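Gillstead Two-Arm Bench Unit -- Set-Up and Safe Use
Section 6: House rules for tabletop handling

Read this section before the first supervised run. Read it again after the first supervised run, when it will make more sense.

6.1 Before you power up

1. Walk once around the table. Anything you trip over now will still be there when you are looking at the screen.
2. Mark the reach line on the floor with tape. Use the reach chart in Section 3, and resist the urge to round down.
3. Check that the stop button works by pressing it. Looking at it is not a test.
4. Write the unit's name in the run log. Burkulstead sites have two units, Prerna and Shehata, and their settings are not interchangeable, however alike they look on a Monday.

CAUTION: Do not reach between the arms to straighten something. If an item needs straightening, stop the unit, straighten it, step back over the tape and restart.

6.2 One arm works, one arm waits

The waiting arm is still a live arm. Most of the near misses in our log involve the one people had stopped watching.

5. Assign the working arm in the task file before loading the item.
6. Park the waiting hand open and empty. A closed hand gets mistaken for a busy one, and then somebody goes looking for the part it isn't holding.
7. Grip plates and other flat round items by the rim. Start at the lowest force setting and go up one step at a time.
8. Leave slack in the gripper cable for the full turn of the wrist, but not enough to sweep the tabletop.

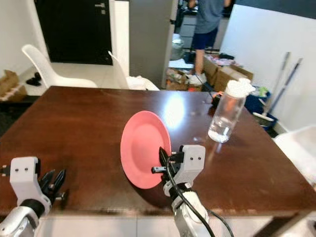 Liquids have their own rule, and it is the one most often treated as a suggestion. Any drink or container of liquid on the work surface counts as part of the task, whether or not the task file has heard of it. A capped bottle standing to one side of a gripped plate, as with the water here, must be either entered as an obstacle or taken away before the next move. The cap does not exempt it. The same goes for small items near the far edge of the table, which are easily forgotten from the operator's side.

NOTE: Glossy tabletops throw glare back at the head camera. Dim or move the lamp before blaming the calibration.

6.3 People in the room

9. Anyone may be in the room during a run. Anyone inside the tape stops the run.
10. Say "moving" out loud before each start. You will feel silly for the first week.
11. Keep the way to the door clear. Boxes, buckets and mops are welcome anywhere else outside the tape.

6.4 Service

Inspect the finger pads every 1,000 grips and replace them when the surface looks shiny. Record the grip count at each change, even if it is an awkward number like 1,174. For pad part numbers, see Section 9.

Revised 2022-10-07. Discard the June printing.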